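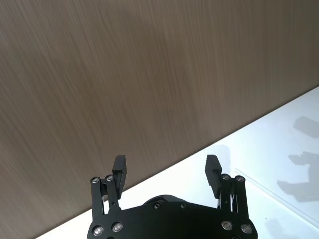 Chapter 4
Reading a Listing Before You Visit

I sold houses for 11 years before I ever taught a class about it, and I wrote a lot of listings in that time. Some of them were pretty bad! I once called a 61-square-foot room a "cozy guest retreat," and the first couple through the door laughed out loud when they saw it. They were right to laugh. You couldn't have fit a guest in there with a suitcase.

So this chapter is about the words people use to sell homes, and how to read them when you're the one buying (or when you're helping somebody buy, as most of you will be by the end of this course). Chapter 3 dealt with price. I'm going to assume you've read it and that you know the gap between an asking price and an appraised value. If you're fuzzy on that, go back now, I'll wait.

A listing is an ad. The seller's agent wrote it, the seller probably asked for a change or two, and it had to fit in whatever space the listing service allowed. That leaves you with a short stack of facts – bedrooms, baths, lot size, year built, taxes – and then a paragraph of prose on top. Students always want to skip straight to the facts. I get it, but I'd like you to spend some time with the paragraph, too, and especially with what it leaves out.

Take the one we'll use all through this chapter. It's a ranch house at 234 Drarnlow Road, in the town of Vindby, and it went on the market in March. The paragraph talks about the yard for three sentences. It talks about the morning light in the breakfast nook (lovely, by the way, I've stood in it). It never mentions the basement, the furnace or the roof. What would you ask the agent first? Write your answer down before you turn the page, and keep it, you'll need it for the exercise in section 4.3.

Here are the terms we'll be working with:

Disclosure: a written statement of the problems a seller knows about.
As is: the seller doesn't plan to make repairs. You can still ask for an inspection, and you should.
Contingency: a condition that has to be met before the sale goes through.
Days on market: how long the home has been listed. We'll look at a house on Matei Lane that sat for 100 days and talk about why.

One more thing before section 4.1. Rules on disclosure change from state to state, sometimes by a lot, and I can't cover them all here. Look up the form your own state uses and have it next to you as you read. Mine is covered in coffee rings and pencil marks from the Ekedier sale, a mess of a deal over a shared driveway that I'll tell you all about in section 4.4.

4.1 What the Adjectives Are Doing

Start with "charming." In my old office we used it for any home with small closets.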